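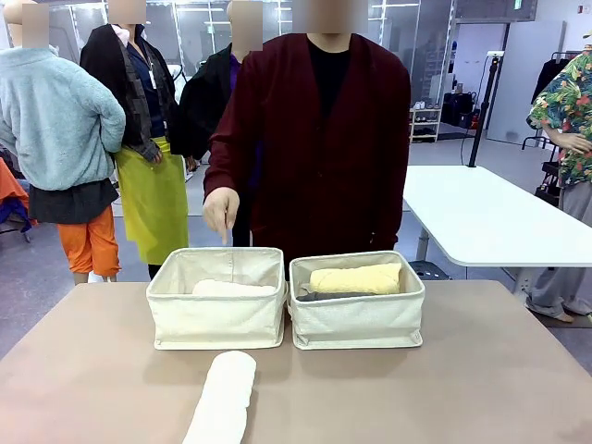 タオルの行き先を決めるのは誰か
ロボットの「つかむ」から「しまう」へ、制御ソフトの現場を訪ねて

タオルをかごに入れる、という動作を言葉で説明しようとすると、これが思いのほか長くなる。端をつまむのか、胴をつかむのか。かごの縁をどの高さで越えるのか。先に入っているものの上に載せるのか、脇へ寄せてから置くのか。家で洗濯物を片づけるとき、私たちはこんなことを一つも考えていないのに、いざソフトウェアに書き下ろそうとすると、どれもこれも決めなければ先へ進めない。そういう厄介で、しかし聞けば聞くほど面白い仕事をしている人たちがいると教えられて、Sirkamex(シルカメックス)の作業場を訪ねた。入口で靴を脱いで上がる、明るくてガラスの多い部屋である。

迎えてくれたのはムニール・アラウイ(Mounir Alaoui)さん。双腕ロボットの動作計画ソフト「Bensaid」の設計を入社以来ずっと受け持っている。日本語がとても達者で、ただ、話に熱が入ってくると文の途中で手が動きはじめ、続きは手のほうで説明してしまうので、こちらのノートにはところどころ矢印だけが残ることになった。

「皆さん、最初は腕の動きをご覧になるんです。なめらかですね、と褒めてくださる。うれしいんですよ、もちろん。でも私が見てほしいのは、動き出す前の、止まっている時間のほうなんです」

止まっている時間に何をしているのか。アラウイさんの説明を私なりにかみ砕くと、こうなる。まずカメラの画像から、布がどこにあるか、かごの口がどこに開いているかを推定する。次に、どの布をどのかごへ運ぶかという作業の順番を立てる。それから腕の通り道を引き、最後に、指をどう近づけてどのくらいの力で閉じるかを決める。認識、作業計画、経路計画、把持。教科書ならそれぞれに一章が割かれている話で、ふつうは別々の部品として作り、順に受け渡していく。

ところが相手が布になると、この受け渡しがなかなかうまくいかないのだそうだ。丸めたタオルは、つかんだ瞬間に少しほどける。ほどければ形が変わるから、さっき引いた通り道ではかごの縁に引っかかるかもしれない。しかもそのかごが布製だと、縁のほうも押されれば逃げる。金属の部品を決まった穴に差し込む仕事なら、一度立てた計画は最後まで計画のままでいてくれるけれど、やわらかいものがやわらかい器に入るときには、計画はいつも少しずつ古くなっていく。

「昔の版は、とても几帳面でした」とアラウイさんは笑う。「几帳面すぎて、形がちょっと変わるたびに全部を最初から考え直す。タオル一本に30秒かかるんです。30秒、じっと。見ているお客様が、壊れましたか、とお聞きになる。私は、考えています、とお答えする。これは、つらいですよ」

そこで新しい版では、計画を粗いものと細かいものに分けた。粗いほうは「このタオルは、あのかごの、あのあたりへ」という程度のことしか言わない。細かいほうは、手首のカメラから届く映像を見ながら、目の前のごく短い区間だけを何度も引き直す。布がほどけたくらいなら細かいほうが黙って吸収し、かごが大きく傾くとか、目当てのタオルが転がってしまうとか、話の前提が崩れたときにだけ粗いほうを起こす。起こす、というのはアラウイさんの言い方で、聞いているうちに私も、奥の部屋で上司が昼寝をしているような情景を思い浮かべてしまった。

では、どこまでなら現場で吸収してよく、どこから上司を起こすべきなのか。この線引きがいちばん難しい。起こしすぎれば昔の版に戻ってしまうし、起こさなすぎれば、腕はもう意味のなくなった目標に向かって律儀に進んでいく。開発チームはこの境目を決める値を、社内で親しみをこめて「寝起き」と呼んでいた。寝起きを少し良くしました、今日は寝起きが悪いですね、といった会話が作業台のまわりでごく真面目に交わされていて、事情を知らずに通りかかった人はさぞ不思議に思うことだろう。

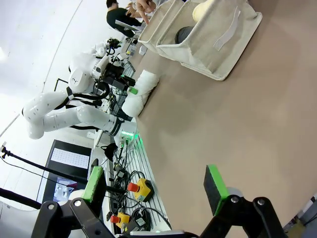
寝起きの調整を支えているのが、「Datura」という記録と再生の道具である。腕の関節の角度、指の開き具合、カメラの映像、そしてソフトがその瞬間に何を考えていたかを、同じ時計にそろえて残しておく。あとから時間の目盛りを指でなぞるように動かすと、「つかめると思っていた」時点と「つかめていないと気づいた」時点が並んで見える。私も少し触らせてもらったのだが、これが妙にあとを引くもので、気づけば同じ失敗を何度も行きつ戻りつして眺めていた。タオルの端を指がかすめる。信頼度の線がすとんと落ちる。それなのに腕は、ほんのわずかな間、まだ自信ありげに動きつづけている。身に覚えのある人は多いのではないかと思う。

手元の記録は、取材の時点で2,079件になっていた。このうち失敗と分類されたものを並べて、原因ごとに札をつけていく。札の種類は、はじめ4つしかなかった。見えていない、届かない、つかめない、離せない。それが使っているうちに枝分かれして、いまは13ある。増えた札のなかで私が気に入ったのは「連れてくる」というもので、かごの中へ一本置いて手を引くときに、指先の滑り止めにくっついて別の布まで出てきてしまう失敗を指す。入れたはずが、出している。人間なら笑って入れ直すところだが、計画ソフトの側から見ると、終わった仕事が知らないうちに未完了に戻っているわけで、これを検出するには、置いたあとにもう一度かごの中を見る手順が要る。

置いたあとに見る。文字にすればたったこれだけのことが、なかなか入らなかったのだという。

「見るのは時間がかかるから、みんな省きたがるんです。置いたら次へ行きたい。私もそうでした。でもDaturaで見直すと、置いたあとに一度見るだけで、次のタオルの計画がとても楽になっている。どうせ次を置くときには、かごの中を知りたいんですから。前払いしているだけなんですね」

もう一つ、ぜひ書いておきたいのが、腕が二本あることの話である。素人の私は、二本あれば二倍はかどるのだろうと気楽に考えていた。けれども同じ台の上で働かせるとなると、まず互いにぶつからない工夫がいる。Bensaidの初期の版では、台の上を見えない線で区切って、右の腕は右側だけ、左の腕は左側だけと決めていた。これは安全でわかりやすい代わりに、真ん中に置かれたタオルをどちらも取りに行かないという、譲り合いの行き過ぎのようなことが起きた。いまは場所を区切るのをやめて、時間のほうを区切っている。この一瞬だけ真ん中を使わせてください、という予約を腕どうしが出し合い、重なったときは、先に手を空けられるほうが通る。片方の手首のカメラにもう片方の腕が映りこむことも多いので、自分の相棒の形は認識の段階で覚えておき、布や障害物と取り違えないようにしてあるそうだ。

この予約の仕組みは、以前アラウイさんが携わった「Ornwood」という倉庫向けの走行台車のソフトから持ってきたものだと聞いた。通路の交差点を台車が譲り合って渡るための仕組みが、タオルの上で腕が譲り合うために使われている。移植そのものはほとんど一晩で済んだけれど、予約を取ったまま使わずに抱えこんでしまう癖を直すのに、6月いっぱいかかったらしい。そのころの記録もDaturaに残っていて、見せてもらうと、二本の腕がお互いに道を空けたまま、いつまでも丁寧にお辞儀をしあっているように見えるのだった。

話が長くなったついでに、人との関わりについても触れておく。どのタオルをどのかごへ入れるかという指示を、いまは画面の上で選んでいる。次に取り組みたいのは、人がかごを指さして「これはこっち」と言うだけで粗い計画が立つようにすることだという。指の先が何を指しているのかを当てるのは、聞けばこれもなかなかの難問である。指先から線をまっすぐ延ばしても、人は自分の指の延長線上のものを正確に指しているわけではないらしく、かごが隣り合って並んでいると、線はよくその隙間へ落ちてしまう。手を伸ばしてきた勢いや、直前にどこを見ていたかまで合わせて推定する案を試しているが、まだ人に見せられる段階にはないとのことだった。

「間違えたときに、聞き返せるようにしたいんです」とアラウイさんは言う。「どっちですか、と。黙って間違えるより、ずっといい。ただ、毎回聞き返されたら、私だったら自分でやります」

ここでもまた、どこで人を起こすかという話になるわけで、そう伝えると、アラウイさんはしばらく考えてから、寝起きの値をもう一つ増やす必要がありますね、と手帳に書きつけた。

帰りがけ、靴を履きながら、ご自宅のタオルはどうやってしまっているのですかと尋ねてみた。三つ折りにして、それからくるくると巻くのだそうだ。巻いたほうが引き出しの中で隣のものを連れてこない、というのがその理由で、ご家族にもすすめているが、いまのところ賛同は得られていないという。

(取材・文 編集部/2019年3月13日)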